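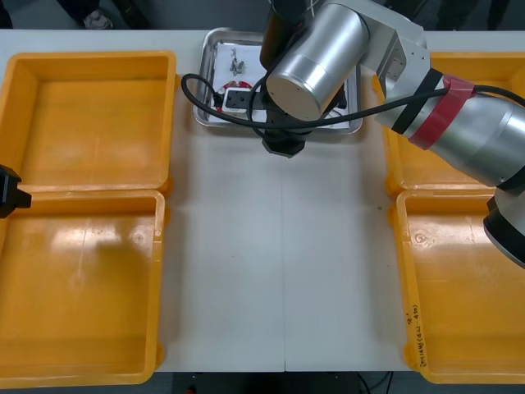 *Cajas vacías y bandeja con las piezas pequeñas. Mesa blanca, domingo.*

# Ordenar el taller de Rillville: galería

18 de agosto de 2019. Subo esto deprisa, que mañana hay que abrir y todavía no he cenado. El resto de la galería lo iré colgando cuando Humaira me pase las suyas, de momento va la primera y las notas de todo lo demás para que no se pierda nada.

Para quien no estuvo: tocaba vaciar, limpiar y volver a repartir la tornillería y los componentes sueltos. Llevábamos desde mayo diciéndolo. En mayo llegó el último pedido de Ultero, 2000 piezas de golpe, y se metió todo donde cupo. Cajones, botes de café, una bolsa de pan. Pues eso.

## Sobre la foto

Las cajas naranjas, tirando a amarillas, ya sin nada dentro. Tienen sus roces en el fondo pero aguantan, no se tira ninguna. Las de la izquierda, una pegada detrás de la otra, borde con borde.

La de delante a la derecha lleva unas letras a rotulador en la pared. Pequeñas. En la foto no se leen, que nadie me pregunte por el correo. Si hay que reescribirlas se hace en grande y con el rotulador gordo.

En la bandeja de acero, sobre la hoja blanca: un montoncito de piezas metálicas (tornillos pequeños o clips, lo que salga al separarlos), una cosa roja y blanca y un componente negro rectangular con la cara blanca. La hoja blanca se queda, por favor. Sobre el metal pelado las piezas pequeñas no se ven y luego vienen los lloros.

## Cómo se reparte

Lo hablamos el viernes por telefono Arsalan y yo, y quedó así:

- Izquierda, atrás: tornillos y arandelas. Todo lo que tenga rosca.
- Izquierda, delante: clips, grapas, muelles.
- Derecha, atrás: conectores y componentes con carcasa.
- Derecha, delante: dudosos. Lo que no se sepa qué es va aquí y lo mira Rizwan.
- Bandeja: solo lo que se está clasificando en ese momento. No es un almacén!!

Si algo no encaja, a dudosos. Sin debate. La otra vez Talha y Kwabena estuvieron media mañana con un pasador y al final se fue al mismo bote de siempre.

## Notas sueltas

Etiquetas: las de Unness se despegan con el alcohol, ya lo sabemos. Quedan 300 en el rollo. Se ponen por fuera y arriba, nunca en el fondo, que luego las tapa el material y no sirven para nada.

Limpieza de las cajas: agua templada, jabón, trapo. Nada de estropajo verde. Secar boca abajo encima de un trapo, no en el suelo.

La mesa: se pasa el trapo antes de poner las cajas y otra vez al quitarlas. Lo blanco canta mucho. Las marcas de rotulador salen con un poco de alcohol, las de cinta adhesiva cuestan mas, paciencia y uña.

Bandeja de acero: se friega a mano y se seca en el momento. Ojo con el borde, que se le queda el agua en la vuelta y gotea cuando ya la das por seca.

Cosas que aparecieron en los cajones el sábado, por si son de alguien:

- una llave de bici
- 2 cucharillas de café
- un mechero verde
- las gafas de Kwabena (ya se las ha llevado)
- un destornillador de punta fina con la M de Minhas grabada, está en el gancho de la puerta

Lo que no se recoja antes de fin de mes va a la caja de perdidos.

## Pendiente

- Revisar la estantería baja, la coja. Rizwan trae cuña.
- Pesar los tornillos de cabeza plana y apuntarlo en la hoja. En la hoja, no en la mano.
- Pedir botes con tapa, 9 por lo menos. Transparentes, que los otros no los abre nadie.
- Cambiar la bombilla del fondo.
- Decidir qué se hace con la tornillería oxidada. Yo la tiraba. Arsalan dice que no, que siempre hace falta uno.
- Devolver a Ultero el paquete repetido, el albarán está en la carpeta azul.

## Próximas fotos

Humaira hizo varias del armario con las puertas abiertas, y una muy buena del suelo del pasillo con todo desparramado antes de empezar. Cuando me las mande las cuelgo debajo, con su pie y su nombre. Si alguien más tiene alguna en el móvil que la mande también, pero sin recortar y sin filtros, que la última vez no había forma de saber de qué color eran los cables.

Si veis un error en el reparto, decidlo antes de que peguemos las etiquetas. Después ya no lo toco.

Gracias a los que vinieron en domingo, con el calor que hacía. Las galletas que sobraron estan en la lata del armario, segunda balda.

*Talha*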